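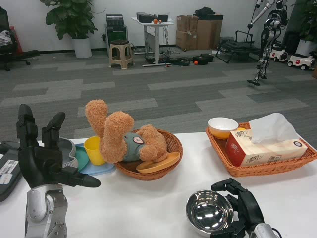 Ours en peluche et assiette jaune dans la corbeille ronde, mouchoirs dans le plateau rectangulaire.

Fleltberg - objets de la maison et relations de rangement

Lisez-moi, version 2

Présentation

Fleltberg est un petit jeu de notices en français sur des objets ordinaires posés sur une table ou rangés dans des corbeilles : vaisselle, peluches, boîtes, contenants en vannerie. Chaque notice correspond à une disposition et indique quels objets sont présents, comment ils s'appellent et où ils se trouvent les uns par rapport aux autres.

Le jeu compte 133 notices. Elles ont été rédigées à Vilcombe par Sunita Benavides et Cornel Anghel, puis relues par Paloma Nakamura. Alaric Ridgeway a écrit le script de vérification et s'occupe du dépôt.

Contenu du dossier

notices.csv - une ligne par objet et par disposition
relations.csv - une ligne par relation entre deux objets
lexique.txt - les noms retenus et les variantes acceptées
consignes.txt - les règles de rédaction, version longue
verifier.py - contrôle des noms et des identifiants
LISEZMOI.txt - ce document

Les fichiers sont en UTF-8, séparateur point-virgule. Si vous ouvrez les CSV dans un tableur, précisez l'encodage à l'import, sinon les accents de « boîte » et de « vannerie tressée » se perdent d'une façon assez pénible à rattraper.

Colonnes de notices.csv

id_disposition : numéro de la disposition, sur trois chiffres.
id_objet : lettre attribuée dans l'ordre de la saisie, sans signification particulière.
nom : nom tiré du lexique, au singulier, en minuscules.
couleur : couleur dominante, ou deux couleurs séparées par une barre oblique.
matiere : remplie seulement si elle se reconnaît sans hésitation. Une case vide est une réponse valable.
pose : à plat, debout, incliné, sur le dos, autre.
remarque : texte libre, facultatif.

Colonnes de relations.csv

id_disposition, objet_1, relation, objet_2. La relation se lit de gauche à droite : « assiette jaune ; dans ; corbeille ronde ».

Le lexique

Le lexique retient 16 noms. Les plus fréquents sont assiette, gobelet, bol, corbeille, plateau, peluche et boîte de mouchoirs.

Quelques choix ont demandé de la discussion et méritent d'être connus avant de se servir des fichiers.

Corbeille et plateau. Les deux contenants en osier du même brun chaud portent des noms différents : corbeille pour le rond, plateau pour le rectangulaire. « Panier » figure parmi les variantes acceptées pour les deux, ce qui oblige à regarder la forme quand on convertit d'anciennes notices.

Bol. Le bol en inox brillant et le bol en céramique blanche sont tous deux des bols. La version 1 appelait le premier « saladier », mot que nous avons abandonné. Le bol blanc a le bas de sa face extérieure teinté de jaune orangé ; il est noté blanc/jaune orangé.

Gobelet. Le gobelet jaune est en plastique et se note gobelet, jamais verre ni tasse.

Assiette. Les assiettes se distinguent par la couleur : grise, vert canard, bleu clair, jaune. La grise a un bord texturé, signalé en remarque. Le lexique n'a pas de mot pour la pile ; on décrit chaque assiette à part et on ajoute les relations.

Peluche. L'ours est une peluche, avec « ours » en remarque. Ses vêtements ne sont pas des objets séparés : la chemise gris-bleu et son petit écusson rond vont dans la même remarque.

Boîte de mouchoirs. Couleur rouge/crème. Les caractères chinois imprimés sur les côtés sont signalés par la mention « inscription », sans transcription. Le mouchoir qui dépasse de l'ouverture fait partie de la boîte.

Relations

Les relations autorisées sont : dans, sur, sous, contre, derrière, à côté de.

« Dans » suppose un contenant. Un objet qui déborde reste « dans » si l'essentiel repose à l'intérieur. C'est le cas de l'ours couché sur le dos, pattes en l'air, en partie étalé sur le bord de la corbeille ronde.

« Sur » l'emporte sur « contre » quand les deux sont vrais, mais les deux lignes sont saisies. Le gobelet jaune posé sur l'assiette bleu clair et appuyé au pied de la peluche donne donc deux relations.

« Sous » n'est pas déduit automatiquement de « sur ». L'assiette jaune glissée sous l'ours dans la corbeille a une ligne « dans » et une ligne « sous ». Sunita tenait à cette redondance, qui rend les recherches plus simples.

« À côté de » sert en dernier recours. Les premières notices en abusent, surtout pour les bols.

Objets incomplets ou difficiles à nommer

Un objet dont on ne voit qu'un morceau est saisi avec le nom « indéterminé » et sa couleur. On ne devine pas d'après les autres dispositions. Le petit objet jaune qui apparaît entre le bol blanc et la boîte de mouchoirs reste ainsi « indéterminé, jaune », même si l'on est tenté d'y voir une pièce de vaisselle.

Même règle pour le boîtier ou appareil gris foncé à étiquette blanche, au bord gauche de la table : « indéterminé, gris foncé », avec « code-barres » en remarque.

La nappe ou le revêtement blanc de la table n'est pas saisi.

Rédaction et relecture

Chaque notice a été rédigée par une personne et reprise par l'autre. En cas de désaccord sur un nom, Paloma Nakamura tranchait à la relecture du vendredi. Les désaccords portaient surtout sur les couleurs - le vert canard a été tour à tour bleu, vert et turquoise - et sur la pose des assiettes, entre « debout » et « incliné ». Pour ce dernier point, la règle finale est simple : « debout » dès que la tranche porte sur la table ou sur une autre assiette, « incliné » dans les autres cas.

Utilisations prévues

Le jeu convient à des exercices de vocabulaire, à la vérification de descriptions courtes et à des essais de recherche du type « tout ce qui est dans une corbeille ». Il ne dit rien du bon rangement : une peluche et une assiette dans la même corbeille sont décrites telles quelles, sans jugement.

Limites connues

Les objets sont peu variés et reviennent souvent. Les couverts sont absents du lexique. Les tailles ne sont pas notées. Les noms de couleurs suivent l'usage des rédacteurs et ne renvoient à aucun nuancier.

Changements depuis la version 1

« Saladier » remplacé par « bol ».
Ajout de la relation « contre ».
Colonne matiere rendue facultative.
Correction des notices où la corbeille et le plateau étaient intervertis.

Signaler une erreur

Ouvrir un ticket dans le dépôt avec le numéro de disposition et la lettre de l'objet. Pour une question sur le lexique, s'adresser à Cornel Anghel ; pour le script, à Alaric Ridgeway. Les corrections sont regroupées et la prochaine mise à jour est prévue en juin.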